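How Do Flowers Get Onto Your Clothes?

Go look in your closet. I bet something in there has a pattern on it – stripes, dinosaurs, maybe a whole garden. I used to think somebody sat down with a tiny brush and painted every single shirt. Can you imagine how tired their hand would be?

A long time ago, some people really did paint cloth by hand. Others used wooden blocks. You carve a flower into the wood, dip it in color, press it on the cloth, and then do it again. And again. It's just like a potato stamp, only a lot fancier! If you wanted 3 colors, you usually needed 3 different blocks, and they all had to line up. If one slipped, your flower ended up with its middle on the outside.

Then came rollers. Picture a big rolling pin with a pattern cut into it. The cloth runs under it, and the roller goes round and round, printing the same picture each time it turns. That's why prints repeat. Pick one flower on your curtains and go hunting for its twin. When you find it, you've found the "repeat." 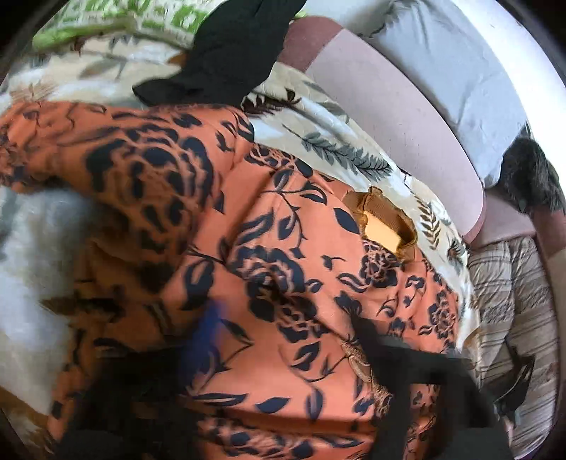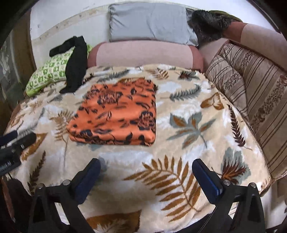 Dark flowers on orange cloth, spread out and rumpled in the first picture and folded up in the second.

Lots of cloth today is printed with screens. A screen is a very fine net with some of its holes blocked up. Color gets pushed through the open holes and can't get through the others, so you get a shape. I visited a little print shop in Jenbridge called Grirner last March, and they had roughly 600 old screens leaning against the walls. It smelled like a paint box in there and I loved it.

There are computer printers for cloth too. They squirt teeny dots of ink, a bit like the printer at school.

Want to know if your shirt was printed? Turn it inside out! If the pattern looks much paler on the back, it probably was. If the colors were woven in with the threads, the back often looks nearly as bright, or the pattern shows up with its colors swapped. Try it on a scarf first, they're easiest.

Comments (3)

we did potato stamps after this and my star came out like a blob but a good blob

My daughter has now turned every shirt in the house inside out. Thanks, I think!

What about tie-dye? Can you do that one next please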